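4. Arrangement of bottled drinks on open shelves
Figure 2. Shelving unit with bottled drinks, grouped by type and color.
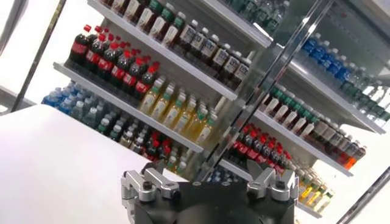

Ingvar Eskildsen, doctoral researcher in retail studies, Sokbridge Institute of Commerce

4.1 Background of the observations

The previous section treated the question of how often a shelf should be filled. In this section I turn to the question of how the bottles are placed in relation to each other, and what this placement asks from the person who fills the shelf. The two questions are connected, but in the literature on small shops they are mostly treated together, and I believe that this has made both of them less clear.

The material comes from visits to small shops in Vimurport and Brulside, and from interviews with the people who fill the shelves there. The visits began in August. In total 1519 shelf facings were noted in the record sheets, where one facing means one front position on a shelf, with all the bottles which stand behind it. A facing was counted also when it was empty at the time of the visit, if the price label for it was still in place. The interviews were made after the visits and lasted as long as the worker had time for.

It should be said that the shops are small and that none of them follows a printed shelf plan from a chain office. The Frandsen shops have a general guide, which gives rules for the height of shelves and for price labels, but it leaves the order of the products to the shop. This makes them suitable for the present study, where the interest is in the order that people choose by themselves.

4.2 Grouping by type and by color

In all the shops the bottles of one drink stand together. This is expected and needs little comment. More interesting is the question which drinks are neighbors. In the interviews the workers used two different explanations. Some said that they group by type, so that teas stand with teas and sodas with sodas. Others said that they group by "how it looks", and when I asked further, this meant the color of the cap, the label or the drink.

In practice the two principles often give the same result, and it is difficult to separate them by looking only at the finished shelf. Figure 2 shows such a case. One row has green caps with tan and brown labels, and further along the same shelf come dark bottles with white caps and white labels. A person who looks for one of these can find the border between the two groups from the change of cap color alone, without reading any label. On the next tier the Coca-Cola bottles form a dense group of red caps and red labels, and the dark brown drink makes the red look stronger.

The caps deserve more attention than they usually receive. Labels can be turned away from the customer, and on a full shelf only the front bottle shows its label well. The caps, on the other hand, have the same color from every side. When the shelf is below eye level, the customer sees the caps of the second and third bottle also, and the group then appears as a field of color. Several workers knew this without having a word for it. One of them told me that she "checks the tops" from the end of the aisle and goes closer only if there is a wrong one among them.

I therefore suggest to distinguish between label order and cap order. Label order is the order which can be read from directly in front. Cap order is the order which can be seen from the side and from some distance. A shelf can be good in one of them and poor in the other. In the record sheets, the most common fault in label order was a bottle turned with the back of the label to the front. The most common fault in cap order was a single bottle put back by a customer in the wrong group.

4.3 Depth of the group

The second matter is depth. Where bottles are packed several deep, the shelf does not need to be visited so often, and the front position stays filled if the bottles are pulled forward. But a deep group is also harder to keep in correct date order. The new bottles should go behind the old ones, and when the shelf is nearly full there is no room for the hand. The worker must then take out the front bottles first, put them on a cart or on the floor, fill from the back and return them. Of the workers I interviewed, 6 admitted that they skip this step at busy times and put the new bottles in front.

The result of this habit is not seen at once. It comes some weeks later, when the bottles at the very back are found to be old. In the Brulside shops the workers had made a simple rule against it: a group is filled only when at least half of the depth is free. The rule costs more visits to the shelf for the fast drinks, but for the slow drinks it costs very little. I did not find the same rule in Vimurport, where the date check was instead made one time per month for the whole unit.

There is also a relation between depth and the faults in cap order described above. In a shallow group a wrong bottle is found quickly. In a deep group it can be pushed back by the next filling and stay there - in one case it was a bottle of lemon tea which was discovered behind a whole row of cola.

4.4 Borders between groups

The third matter is the border. Three kinds of border were noted: no physical border, a low wire or strip, and an upright panel. Without a physical border the groups move into each other during the day, most of all when one drink is sold faster than its neighbor. The free space is then used by the bottles beside it, and at the next filling the worker finds less room than before. The low strip keeps the bottoms of the bottles in place, but tall narrow bottles can still lean over it.

A clear panel has the advantage that the color groups on both sides are still visible through it. The customer can compare the drinks across the border, and the worker can check both sides from one position. Against this, the panel must be cleaned, and the workers complained of finger marks. Chi-keung Chow, who was responsible for the drinks in one of the Brulside shops during my visits, had moved his panels 7 times before he was satisfied. According to him the best place is between two drinks with a similar cap, where the eye gets no help from the color. Where the colors are already very different, he uses no panel at all.

4.5 Limits

The record sheets cover plastic bottles only. Cans and cartons follow other rules, mainly because they can be stacked. Glass bottles were too few in the shops to be treated separately. The visits were made in the daytime, and the order of the shelf late in the evening is known to me only from what the workers told. Finally, a unit with fewer than 100 bottles was left out of the comparison of depth, as the groups there were seldom more than two bottles deep.

The time used for filling, which was measured in the Vimurport shops only, is treated in Section 5.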